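Household Materials and Care, Unit 7: Wooden Work Surfaces and Small Utensils
Course handout, Zallatdale evening program
Instructor: Neelam Ahuja. Revised 1/9/24.

Read this before the practical. Bring it with you, as the worksheet refers to it by section.

1. The surface

Strip-built tops are made by gluing long, narrow pieces of wood side by side. Each strip comes from a different part of a board, so color and grain change a little from one to the next. Pale woods show this less than dark ones, but they show rings, dents and pencil lines more. Learn to tell a mark in the wood from a mark on the wood. Knots and mineral streaks are in the wood and stay there.
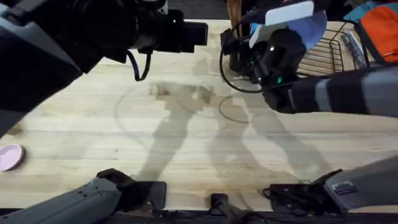 Reading time: 7 minutes

The pale strips differ slightly in grain, and a few marks are darker than the wood near them. There are also two faint circular outlines, the larger one left of center. Check lines like these with a fingertip before choosing a treatment. A drawn line is flush with the surface. An etched line can be felt, and rubbing will not take it out.

Look at a surface twice, once from above and once with the light coming low from the side. Shadows can hide shallow marks, so move the lamp and look again.

Routine care:
Wipe along the strips with a damp cloth, then dry at once.
Do not leave standing water on the glue lines.
Oil when the wood looks dull. Two thin coats are better than one thick coat.

2. Small wooden utensils

Spoons and skewers are sorted separately. A spoon is washed by hand, dried, and stored where air can reach both sides of the bowl. Check the handle end, where dark spots tend to show. A spot may be a small knot or a stain, and the test is the same as for the tabletop. Thin sticks are kept together in a bundle and must be fully dry first.

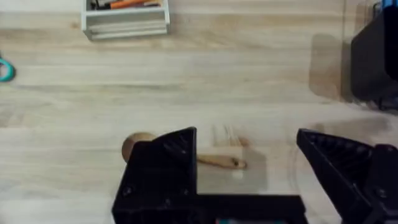

Fig. 2. Wooden spoon and a small bundle of thin sticks on the tabletop.

For the worksheet, note the color of the spoon against the color of the table, and say whether you would call the dark spot near the tip of the handle a knot or a stain. Either answer is accepted with a reason.

Worksheets go to Hatem Metwally in room 53. The practical is repeated in December.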